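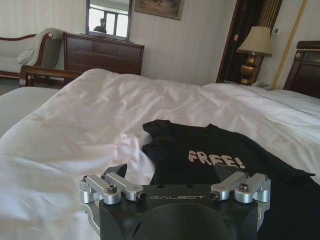

*Bed with a rumpled white duvet, black "FREE!" T-shirt spread loosely on it.*

**Progress report: guest room tidying and left-clothing trial, Brollivgate**
To: Marit Lunde
From: Yavuz Bozkurt
November 9, 2025

You asked for a plain account of where the money has gone and whether I would spend the rest of it the same way. The answer to the second part is "not yet," and most of this report is about why.

**What was promised**

The plan we signed in April said that by now we would have one written routine for tidying an occupied room when guests have left clothes on the beds. It would cover shirts, sleepwear and small items, and it would be usable at both Brollivgate and Kurtuluş without changes. It also said the routine would save time. I was doubtful about that last claim then and I still am.

**What we have**

- A draft routine, now in its third version, covering T-shirts and long-sleeved shirts only.
- A twin room at Brollivgate set aside for practice.
- A log of 300 practice folds, all on beds.
- Nothing written for trousers or anything with buttons.

The Kurtuluş site has not started. They say they are waiting for our final version. I suspect they would rather not do it at all, and I can't blame them until we have something better to show.

**Shirts on duvets**

The draft was written at a table, and it reads that way. It tells you to lay the shirt flat, bring the sleeves in and fold up from the hem. On a soft duvet the shirt follows every ridge under it, and the collar end tends to bunch along with whichever sleeve is nearest. The black shirt in the picture is a fair case: the body is spread loosely enough to read the lettering, and the top is still crumpled together with a sleeve. Version three says "smooth the garment" at this point. Smooth it against what?

Two fixes have been suggested:

1. Make the bed first, then fold. This works on paper. In practice it means lifting the clothes off and putting them somewhere, and the draft doesn't say where.
2. Fold on the desk. Fine in the larger rooms. In the twins the desk is usually covered with the guest's things, and we have a rule about not moving those.

I prefer the first, with a line added about where the clothes go in the meantime. It needs testing before anyone calls it settled.

Printed shirts are a smaller matter. Version two wanted the print facing up and centered after folding. Wide chest lettering does not fit across the folded width, so people were refolding to get a word to show. I have struck that line.

**The time savings**

The Nostar summary that came with the proposal is cheerful about time. I have read it twice and can't find how the starting figure was measured. Our own log records folds and redone folds – 40 of the 300 were redone – but it has no timings for the old way of working, so I have nothing to compare with. Please don't repeat the savings claim upstairs.

**Money**

Of the 700 hours of staff time approved, 200 are left. Bedding and laundry charges are on the Brevska account and are within budget.

**What I am asking for**

Keep the remaining hours at Brollivgate. Hold the Kurtuluş start until the bed-first version has been tried in rooms with guests staying in them. Drop trousers from this phase. If you want the time question answered, I need permission to use part of the hours to time the old method – otherwise we should take it out of the goals.

Yavuz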